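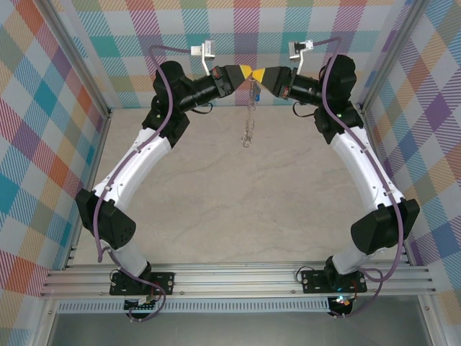
Light link chain

Light link chain, also called fine chain or small-link chain, is metal chain made of small interlocking links and used where little strength is needed. It is found on keys, sink plugs, lamp pulls, bags, pet tags and costume jewellery. It is distinct from load chain, which is tested and marked for lifting, and from ball chain, in which hollow beads are joined by short rods.

The chain shown at the top of the article is a slender silver-coloured metal one, hanging vertically and ending in a small loop.

Form

The simplest pattern is cable chain, in which oval or round links of the same size are joined so that each lies at 90 degrees to the next. Curb chain has links that are twisted so they lie flat against a surface. Rolo chain uses round links, usually of thicker wire. In figaro chain, short links alternate with a longer one in a repeating order.

Links may be soldered, welded or left as butted wire. Butted links are the cheapest to make and the first to fail, as the join opens under a steady pull. The wire used in light chain is commonly under 2 mm thick.

Materials and finish

Steel and brass are the usual base metals. Steel is often plated with nickel, zinc or chrome, which gives a silver colour and slows rust. Stainless steel is used in bathrooms, on boats and in other damp places. Brass may be left bare, lacquered or plated. Aluminium chain is lighter and softer, and is mostly sold for craft work and door curtains.

Colour alone is a poor guide to the metal. A magnet will pick up plated mild steel but not brass or aluminium, and many grades of stainless steel respond weakly or not at all.

Manufacture

Most light chain is made by machine. Wire is fed from a spool, cut, bent around a former and passed through the previous link before being closed. Where links are to be joined, the chain then goes through a welder or a soldering furnace. Tumbling with a polishing medium removes burrs, and plating is normally done after the links are closed.

The Cadwaladr works at Wovville made plated cable chain for hardware shops and sold it on card reels under the Udell label. The reels were marked in both metric and imperial measure. A shorter cut length of 45 cm, with a ring at one end, was sold for basin plugs. Nistby, a later maker in the same town, supplied curb chain to bag makers in 40 m lots.

Handling and storage

A hanging length of cable chain falls straight under its own weight. Left in a heap, it tends to catch on itself, and links can slip through the end loop to form a knot. Small articles such as charms, tags and clasps add to the tangling.

Fine chain is kept on hooks, on a reel or in separate compartments. A tangled length is laid on a flat surface and loosened from the middle with a pin, leaving the ends until last. Pulling on the ends tightens the knot and may open a butted link. Greasy chain can be washed in warm water with a little dish soap, rinsed and dried with a cloth before it is put away.

Fittings

Common fittings include the split ring, the jump ring, the lobster clasp and the S-hook. Jump rings are opened by twisting the two ends sideways with pliers, which preserves the round shape of the ring. Chain sold by the metre is generally supplied without fittings.

See also

Ball chain
Curb chain
Jump ring
Key ring

Page last edited 11 July 2023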